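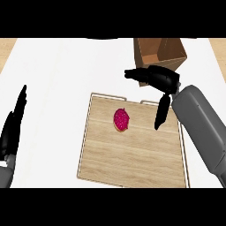
Keeping a white table white

August – by Nieminen
Reading time: 2 minutes

A white table shows every cup ring, so I clean mine a little each evening. I use warm water, one drop of washing-up liquid and a soft cloth. Wring the cloth well before you start, and wipe from the back edge towards you.

For tea marks I mix baking soda with water until it is like thin cream. Leave it on the mark for 7 minutes, then wipe with clean water and dry. Do not rub hard on a matte surface – it becomes shiny in that place and you can not repair this.

Cardboard boxes often bring dust and grit from the delivery van. Lift them, never push them over the table.

Ink is more difficult. In my old flat in Kundanport I tried lemon juice and it did nothing. A little alcohol on cotton wool was better, but test it first on the underside.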